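Search this site
Search Jobs Calls Archive

Equipment Planning Coordinator (part-time), Semiline
Last updated: Feb 19, 2025

We are looking for someone who likes a good spreadsheet, doesn't mind a long phone call with a supplier, and would enjoy helping a growing robotics group spend its money sensibly. If you have ever kept a lab, a workshop or a school theater stocked and come out the other end still on speaking terms with everybody, please keep reading!

Semiline works on household tasks for robot arms, and a good part of our week goes into recording with hand-held grippers. So far we have bought our gear as we needed it, a pair of jaws here, a box of finger pads there, and it has served us well enough. Our next round of purchases is a bigger one, though, and we would love to have a person whose job it is to see the whole list at once: what we own, what is wearing out, what can wait until October and what really can't.

You would start with our spare parts. Finger pads, printed marker blocks, mounts and cables all come out of a small parts budget of $3000, and you would be in charge of it from your first day. After that comes the larger plan, with quotes to gather from Goton and Rondonuwu (our two regular suppliers, both very friendly and both a bit slow to answer email), and a comparison between adding more hand-held units and putting the money toward a second arm.

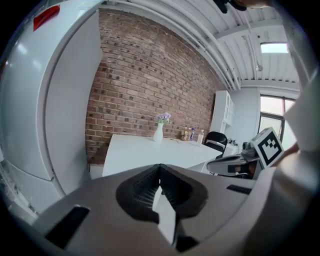
Do I need an engineering background to apply?
What matters most is that you can read a quote closely and ask what has been left out of it, and we will gladly teach you the names of the parts.

The post is 10 hours a week to begin with, arranged to suit you, and runs for a year with a good chance of more. You would share the planning file with our partners at Plemusano, who keep theirs in a different format, so some patience with columns will come in handy. Experience with leasing, import paperwork or warranty claims would be very welcome, and so would a habit of writing down why a thing was bought.

To apply, send us a resume and a letter of no more than 2 pages. Tell us in it about something you planned and paid for, large or small, and what you would do differently now. We read every letter and we answer all of them, including the ones we have to turn down. Applications stay open until the post is filled.

50 shares
2 comments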